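Getach Arm Cell: Set-up Guide

Section 4. Planning and buying your equipment

Read this section before you place any order. It covers the choice of gripper, the space and services the cell needs, and how to set out a budget. Mounting and wiring start in Section 5.

4.1 Before you start

You will need:

The site survey sheet from the back of this guide
Drawings or samples of the items you plan to handle
The name of the person who approves spending at your site
Access to the Kikgate simulator, included with every Getach quotation

Keep the survey sheet with the order. Avbridge, who supply and fit the cell, will ask for it before they confirm a delivery slot.

4.2 List the items to be handled

1. Write down every item the cell will pick up in its first year of use. Include items you only handle now and then.

2. For each item, record the widest point, the narrowest point, the weight and the surface. Measure real samples where you can. Catalogue sizes often leave out handles, rims and fixings.

3. Mark any item that is hollow, open at the top or made of a material that gives under pressure. These are marked S on the survey sheet and need a trial in simulation.

4. Mark any item heavier than 700 g. The standard two-finger gripper is not rated above this weight. Heavier items need the wide-body gripper, which is ordered separately.

Note: The 700 g limit applies to the item and anything attached to it, such as a lead or a hanging loop.

4.3 Try the items in simulation

Do this before you choose fingers or pads. Changing a model in the simulator costs nothing, and changing a gripper after delivery means a restocking charge.

1. Open Kikgate and load the gripper listed on your quotation.

2. Import a model of each item marked S. If you have no model, send a sample to Avbridge, who can scan it for a fee. Allow for this in the budget (see 4.6).

3. Set the item in the position it will have at the pick point. Do not turn it to make the approach easier unless your feeder will present it that way.

4. Switch to the gripper view and open the fingers fully. Look at the item from the approach side and decide where the pads could make contact.

5. Run the approach slowly. Stop if any part of the gripper body comes closer to the item than the pads do.

6. Repeat from at least one other direction and save each run under the item number.

Awkward shapes take the longest. A lampshade is a useful test, as it has an open top, sloping sides and a surface that is not smooth. Look at the walls and the fittings separately, and decide which of them your process allows the gripper to touch.
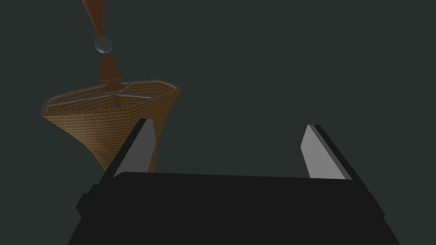

Figure 4-1. Gripper view with the fingers apart. The lamp-like item is behind the gripper, to the left.

In a view like this one, check which side of the item each finger would pass before you close them. A finger that overlaps the item on screen may be in front of it or may be touching it, and the gripper view alone will not tell you which. Turn on the side view to find out.

Caution: A grip that holds in simulation may still mark or crush a soft item. Order pads on approval if the item is marked S, and test them on a sample you can afford to lose.

4.4 Choose the gripper and pads

1. Compare the widest grip point on your list with the opening given on the gripper data sheet. Leave clearance on both sides.

2. If the item is wider than the opening, look for a narrower part that can take the load, such as a stem or a rim. Ask the item's maker before you lift by a rim.

3. Choose the pad type. Flat pads suit boxes and straight walls. Ribbed pads suit cord, cane and similar surfaces. Soft pads suit coated or polished parts but wear faster.

4. Order one spare set of pads for each type you use.

Note: Kwok pads fit the Getach fingers with the adaptor plate. The plate adds length to the finger, so load the adaptor in Kikgate and run the trials again before you order.

4.5 Check the site

1. Confirm that a 230 V supply is available within reach of the controller. The controller must have its own socket. Do not run it from an extension lead.

2. Mark the floor area of the cell with tape, including the guard and the door swing. Leave it in place for a few working days and see whether people or trolleys need to cross it.

3. Check the route from the loading door to the cell. The arm is delivered on a pallet and cannot be tilted.

4. Ask your building manager for the floor loading in writing if the cell will stand above ground level.

Caution: Do not budget for a cell without a guard. The price of the guard is shown on its own line in the quotation, and the cell must not be run until it is fitted.

4.6 Set out the budget

Use the budget page of the survey sheet. Put each of these on its own line:

Arm and controller
Gripper, fingers and pads
Adaptor plate, if used
Guard and door switch
Scanning of samples
Delivery and fitting
Operator training
Spare parts for the first year
Electrical work at your site

Avbridge quotations do not cover electrical work. Get a separate price from your own contractor.

Add 10 per cent to the total for changes after the first trial. Most of this is usually spent on pads and feeder parts. If your finance year ends before fitting is complete, ask for the training to be invoiced separately.

Note: Prices are reviewed each January. A quotation dated before the review stays valid until the expiry date printed on it.

4.7 Place the order

1. Send the completed survey sheet, the saved Kikgate runs and the signed quotation to Avbridge together. Orders without the saved runs are held.

2. Check the order confirmation against your item list. The gripper code and the pad code must both appear.

3. Report any mistake before the gripper is dispatched.

4. Book the electrical work once you have a delivery slot.

If you add an item to the list after ordering, repeat 4.3 for that item and send the new run with your order number. You do not need to fill in a second survey sheet.

Section 4 revised 6/3/25. Continue to Section 5, Unpacking and mounting the arm.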